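# About Us

I started Tomton in my garage with a borrowed kettle, a very bad scale and a plan to make soap for my own family. That was it, that was the whole plan! My skin hates nearly everything you can buy in a supermarket, and I'd read somewhere that plain olive oil soap, left alone long enough, was about as gentle as soap gets. So I made a batch. It was awful. It was soft and a bit slimy, and one corner of every bar had a strange orange freckle. I used all of it anyway.

The second batch was better, and by the fifth or sixth I was leaving bars on neighbors' porches and asking them to be mean about it. They were (thank you, Maple Court). Too small, too slippery, smells like salad. I wrote it all down in a notebook that I still have, and most of what we do now comes out of those first few pages.

## Where we are

We moved out of the garage and into a unit behind the old feed store in Ollham, which has 1,350 square feet, two deep sinks, one window that opens and one that we've given up on. The curing racks take up the whole back wall. If you come by on a dry day you'll smell lavender from the parking lot, and if you come by on a batch day you'll mostly smell warm oil and somebody's lunch.

There are four of us now, plus my sister in the weeks before the holidays. We all do a bit of everything. I still mix every batch of the plain bar myself, partly out of habit and partly (okay, mainly) because I'm fussy about it.

## What we make

Our first proper bar was the Vieira, and it's still the one most people come back for. It's olive oil, a little coconut oil, water and lye, with no scent and no color. It cures for twelve weeks before we'll sell it. I know that's a long time, and I know other soaps are ready in four or six, but a young olive oil bar goes to mush in the dish and I don't want to get those emails.

Then there's the Gondgate, which is the gritty one. We made it for gardeners and bike people, with pumice and a good slug of orange oil. Please don't use it on your face. One customer did and wrote to us about it at some length, and now it says so on the wrapper.

We also make a shampoo bar, a shaving soap and a laundry block that my mother swears by for collars. The shampoo bar took us ages to get right. If you have hard water, try a vinegar rinse after it (a tablespoon in a mug of water is plenty), and give your hair a couple of weeks to settle before you decide you hate it.

Last year we poured 1,592 loaves, and each loaf gets cut by hand into bars. We used to cut with a kitchen knife and a ruler, so the early bars were all different sizes and people would dig through the basket at the market looking for the fat ones. We've got a wire cutter now. The bars are much more even and the market is a little less fun.

## Things people ask us

Yes, there's lye in it. You can't make real soap without lye! It reacts with the oils while the soap sets and cures, and we test every batch before it goes out the door.

No, we don't ship overseas. I'd love to, but the postage costs more than the soap does.

Yes, you can have the ends. The trimmings go in a box by the door in paper bags, and we sell them by weight until they run out. They're ugly and they work fine in a mesh bag by the sink.

We take custom orders for weddings and the like, with a minimum of 50 bars, but we need to hear from you early. Twelve weeks of curing is twelve weeks of curing, and I can't hurry it for a bride any more than I can for myself. Orders for a September wedding really need to reach us before the end of spring.

And we'll happily refill. Bring back your tin or your jar, any jar, and we'll fill it with shaving soap or laundry flakes for a dollar off.

## Come by

The shop door is open most mornings, and the hours are on the contact page. Parking is in front of the feed store, not behind it, where the trucks turn. Dogs are welcome up front but not in the workroom. If nobody's at the counter, ring the bell hard, because the mixer's loud and we're probably all in the back with gloves on.
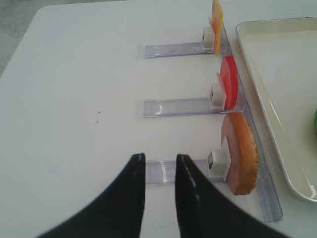

One more thing, if you're bringing kids: we keep a tray of offcuts and some cookie cutters on the low shelf, and they're welcome to stamp out a few shapes to take home.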